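ロボット学習用データ収集オペレーター募集(第2期)

募集元:株式会社リムテック研究室 Limeckデータ収集班
掲載日:2020年12月25日

Limeckデータ収集班では、ロボットアームの遠隔操作によって学習用の動作データを記録するオペレーターを募集します。10月に始めた第1期に続く募集です。ロボットやプログラミングの経験は問いません。

仕事の内容

オペレーターは操作卓に座り、手元のレバーでロボットアームを動かします。画面に日本語で表示される指示文(「赤い星を青い立方体の隣に動かす」「黄色のブロックを左に寄せる」など)を読み、そのとおりに板の上のブロックを動かしてください。ひとつの指示が終わったらペダルを踏んで記録を区切り、次の指示に進みます。指示文は142種類あり、毎回順番を入れ替えて出題します。

集めた動作と指示文の組は、社内の学習システムTrornariの訓練に使います。Trornariは、言葉による指示と板上の映像から次の動きを決めるシステムです。きれいにできた例だけを集めても偏りが出るため、一度行き過ぎてから戻した動きや、途中でブロックの向きが変わってしまった動きもそのまま残します。失敗と判断した場合は記録を消さず、終了時に「未達」のボタンを押してください。

作業は1回30分を単位とし、間に休憩をはさみます。ブロックの初期配置は各回の始めにオペレーターが手で行います。並べ方の見本は用意しますが、毎回同じ配置にならないようにしてください。ブロックを手で置くときは、必ずアームを停止状態にしてから作業台に手を入れます。

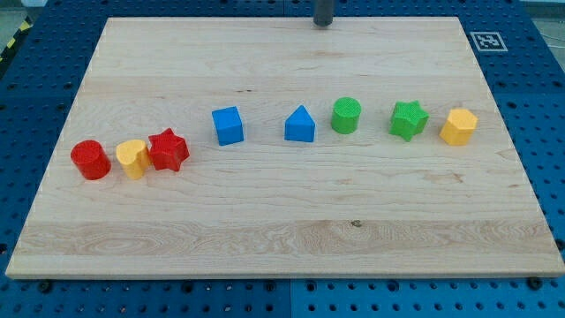

作業台とブロック。赤・青・黄・緑が2個ずつ

指示文には、ひとつのブロックを動かすもののほか、同じ色を集めるもの、形だけを指定するもの、板の端や中央といった位置を指定するものがあります。「少し右」「もう少し離す」のように幅のある表現も含まれます。どの程度動かすかはオペレーターの判断に任せます。解釈に人による違いが出ることも、データとして必要としています。

これとは別に、記録済みの映像を見て、行われた動作を短い文で書き起こす作業があります。こちらは週の後半に割り当てることが多く、操作作業と交互に担当していただきます。文は話し言葉で構いませんが、「それ」「あれ」だけで対象を示す書き方は避けてください。

勤務条件

雇用形態:契約社員(短時間勤務)
勤務日数:週2日から。曜日は相談のうえ決定
勤務時間:午前の部または午後の部のいずれか。通しの勤務はありません
給与:時給制。金額は面談時に書面で提示します
交通費:当社規定により支給
勤務地:Relter棟1階 実験室(在宅勤務は不可)
試用期間:最初の60時間。時給は本採用後と同額

応募資格

・日本語の短い文章を読み、自分で書けること
・色の区別を必要とする作業に支障がないこと(不安のある方は事前にご相談ください。書き起こし以外の担当も含めて検討します)
・座った姿勢で手元の細かい操作を続けられること
・期間の途中で担当を離れる場合、前もって連絡できること

右利き、左利きは問いません。レバーは左右どちらにも付け替えられます。ゲーム機や重機の操作経験がある方も歓迎しますが、選考で特に有利になるものではありません。第1期に参加された方の再応募も受け付けます。

研修について

初日は安全講習と操作練習を行います。非常停止ボタンの位置と押し方、アームの可動範囲、作業台に手を入れてよい状態の見分け方を確認したのち、練習用の指示文で操作に慣れていただきます。練習中の動作は訓練には使用しません。研修の時間にも通常の時給を支払います。講習は計測担当のTimo Heitmannが行い、説明は日本語です。

記録の取り扱い

記録するのは、作業台の映像、アームの位置と速度、レバーの入力、指示文、および時刻です。操作卓側の映像と音声は記録しません。オペレーターの氏名は記録に付けず、番号で管理します。集めたデータは、共同で評価を行うVillalobosプロジェクトに提供することがあります。提供の範囲は採用時にお渡しする同意書に記載していますので、署名の前にご確認ください。

応募方法

履歴書(書式自由、写真不要)と、希望する曜日および時間帯を記したメモを、当サイトの採用フォームからお送りください。書類の確認後、面談の日程をご連絡します。面談当日は希望者にアームの試し操作をしていただけます。試し操作の出来は選考の対象としません。

募集人数に達した時点で受付を終了します。勤務開始日は面談時に調整します。実験室の見学のみの申し込みは受け付けていません。

応募に関する問い合わせは、採用フォームの「その他」欄に「オペレーター募集」と明記のうえお送りください。電話での問い合わせには対応していません。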